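Speaker notes: Two hands and a tea break
What the kitchen pilot changed for us at Rornholm
October 25, 2018
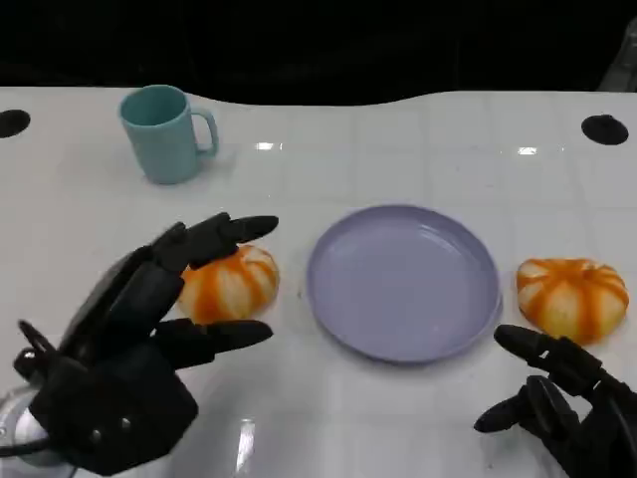

Slide 1. Table setting: one plate, one mug, two striped pumpkin-shaped objects and the robot's hands.

Leave slide 1 up while people find seats. Don't start talking over it.

Hello, I'm Tatiana Havlíček, I look after the dining room and the kitchen shifts at Rornholm, and I am not an engineer. Say this early! Last time someone asked me about torque and I went bright red. Anything about motors goes to Dalibor Machala in the second row (Dalibor, wave please).

So what you're looking at is the laying-up job. Plate in the middle, mug at the back, something seasonal either side. Any of my lot could do it half asleep, and at ten to seven in the morning quite a few of them do. I picked the job myself, and I picked it because people moan about it. We lay 58 places for breakfast and then clear the lot and lay them again for lunch, and by August I'd had the same conversation about sore wrists with four different people.

Point at the left hand, over the pumpkin. Ribbed things are a good test, I'm told, as fingers don't know where to settle on them. Same goes for bread rolls, lemons, the lid of the big sugar pot. A plate is a different sort of trouble, you want to get under the rim and there isn't much rim to get under. Ask the room who has ever tried to pick up a plate in oven gloves. Wait for the hands.

Slide 2 (the rota, before and after)

Now the bit I came to talk about. When Flanonora first offered us the pilot, I told the team in the corridor, between shifts, in maybe three sentences. That was a mistake and I'll own it. By the end of the day the story going round was that the breakfast shift was finished and everybody was off to the laundry. Bořivoj Rusnák has done breakfasts with us for 18 years and he heard it from the bread delivery. He didn't speak to me for a week, and fair enough.

What we did after that — and I'd do it first if I had the chance again — was sit down with all seven of the breakfast people, with the rota on the table, and go through it hour by hour. Which bits would you give away tomorrow? Which bits would you fight me for? Laying up, give it away. Wiping trays, give it away. Taking the plate out to the guest and having a natter, absolutely not. I had that one down as a chore, so that was me told.

(If time is short skip to slide 4.)

Slide 3 (the hours)

The robot lays slowly. I'll say it plainly as there are people here thinking of buying one. In the trial it got 42 places laid in the time Bořivoj does the full room and has his tea. We start it earlier, that's all, it doesn't mind the dark. But somebody has to be there when it starts, and for the first month that somebody was on a breakfast wage doing a minder's job. Ľubomír Říha from the staff side raised it, quite loudly, and he was right. Minding is now a named duty with its own pay line. Please write that down if you write nothing else down.

Also training. We were given one afternoon. One! It needed three, and the second and third came out of my budget.

Slide 4 (what people told me)

Read these out slowly, don't do the voices.

"My wrists are better but I'm bored until half seven."
"I like stopping it when it's wrong."
"It puts the mug too far back and I go round after it moving them."

I love the last one. We have asked for the mug to come forward and Dalibor says it's on the list. Meanwhile people go round moving mugs, so there's a job that didn't exist last year and isn't on anybody's rota. Look out for those. They're small and they pile up, and they nearly always land on whoever is most conscientious.

Slide 5 (things I'd ask for)

Talk to the shift before you talk to the supplier.
Put the minding in writing, with the money.
Let people say which tasks they want to keep, and believe them.
Agree who can switch it off. With us it's anyone, no form to fill in.
Check again after a couple of months, as the answers change.

On the second to last: Zsolt Takács from Flanonora wanted a supervisor's code on the stop button. We had a proper row about it. He came round in the end and I think he'd tell you the same (he's here somewhere, be nice to him at lunch).

Slide 6 (questions)

Likely ones. Did anyone lose their job? No. Did anyone lose hours? One person dropped a shift, by choice, and I've promised not to say who. Are we keeping it? We decide after the winter, and the breakfast team gets a vote.

If somebody asks about the Jisum trial, I only know what I've heard, so pass it to Zsolt. Handouts are on the chair by the door, and I need the clicker back.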